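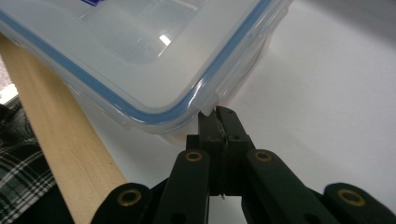
What should you budget for first if you want to get started with robot grasping on your own money? The hands. Price the grippers and all the little parts that wear out on them, then see what's left for arms and computers.

I got that order completely backwards, which is why you're getting a long post about spreadsheets this month. I started with the arm (everybody starts with the arm!) and spent most of a spring comparing reach and payload, and I had a line way down at the bottom of the sheet that said "gripper, misc." with a number next to it that I'm too embarrassed to type here.

So, the background. I've got a total of $4,000 for the year, and that has to cover everything: hardware, spares, shipping, storage drives, and the stuff I want the robot to practice on. It's my own money plus a little from selling the old mill. My plan is to collect a pile of kitchen handling by hand first, with hand-held grippers, and only buy an arm after I know what kind of arm I need. Opening lids, sliding containers, nudging things into place, that sort of job.

The first quote came from Waltum, and it was $727 for a pair of hand-held grippers with one spare set of linkages. I thought that was steep. Then I sat down and priced out building a pair myself, and once I counted printing, fasteners, eyelets, and the evenings I'd lose to it, I stopped complaining. I did ask them to quote the spare jaws separately, and I'm glad I did, because they're $63 a set and I would have guessed half that. Two sets went on the sheet. I may add a third.

Food containers are where I've changed my mind the most. I had been thinking of them as free, you know, just grab some out of the cupboard. But a lid with a soft sealing gasket around the rim is a completely different problem from a plain snap lid, and frosted plastic is a different problem from clear. If you're planning to train on any of this you want several kinds, and you want duplicates of each so you can carry on when a tab snaps off. I put down $65 for containers and I'm going to hold myself to it (remind me of this in June).

Corners deserve a mention too. A gripper jaw going in under the corner of a box lid has very little room, and if the tip is thick you're going to spend the whole afternoon poking at the side wall. When you ask for a quote, ask how thick the tip is and whether you can swap it. Waltum answered me in one line. Another place, Werkumbridge, sent me a brochure with a lot of sunsets in it and no tip dimensions anywhere, so they're off the list for now.

Then there's software. I looked at Closura for keeping track of recordings and it seems nice, but it's a monthly fee and I'm allergic to monthly fees on a budget this size. One year of it would eat my spare jaws and my containers together and still be hungry. I'm going with folders and a text file until that gets painful. Lachlan Galbraith wrote to me after my last post to say it will get painful in week two, and he may well be right, he has done a lot more of this than I have.

What I still haven't figured out is the arm. My current thinking is to leave it as one big blank and not fill it in until I have a decent stack of recordings and can see how much force and how much wrist I was using. Borrowing time on somebody else's would be even better. If you're near Were and have one sitting idle in the evenings, my email is down at the bottom and I bring good snacks.

Next up on the sheet is lighting. Shiny lids throw glare back at you and I've been pricing diffusers, and oh boy, do I have opinions about those already.

Comments

benchrat: Add a line for screws. The tiny pivot ones. You will drop them and they will be gone forever.

Mo in the garage: Did Waltum charge you for shipping on top? Mine came to more than the jaws did.

reply from the author: It was included in the quote, but only if you order the pair. Ask before you pay!

L. Galbraith: I said week two. I'd now like to revise that to the first weekend.

Recent posts

Selling the mill, and what I'd ask for it next time
Table heights and my poor back
Do I need one camera or two?
Storage drives, a grumpy comparison

Contact: use the email form | All text copyright the author | Back to top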